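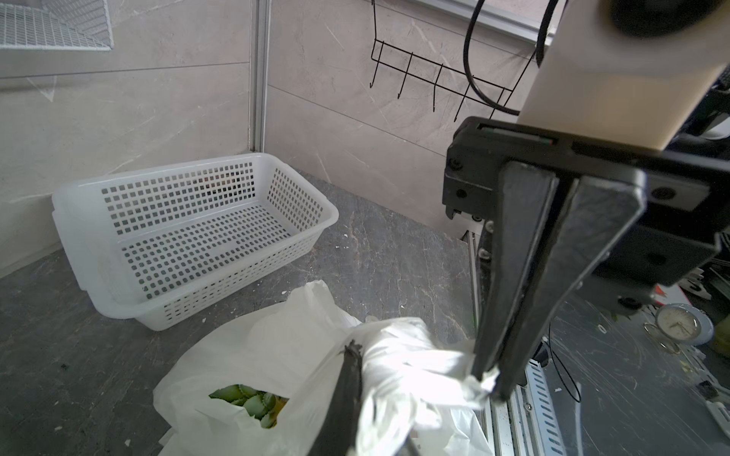

Skinthorpe Sets Equipment Budget for Kitchen Automation

13th February — Skinthorpe has approved the purchase of 6 robot arms with two-finger grippers for its kitchen handling program. The work covers everyday counter tasks, among them gripping thin plastic bags beside a perforated basket.

Gisler will supply the arms. A further $4000 is set aside for spare fingers and cables. "Fingers wear, and the budget must allow for it," said Luzius Tanner, head of purchasing. Bids for wall rails are due in November and should be sent to Emil Lanz.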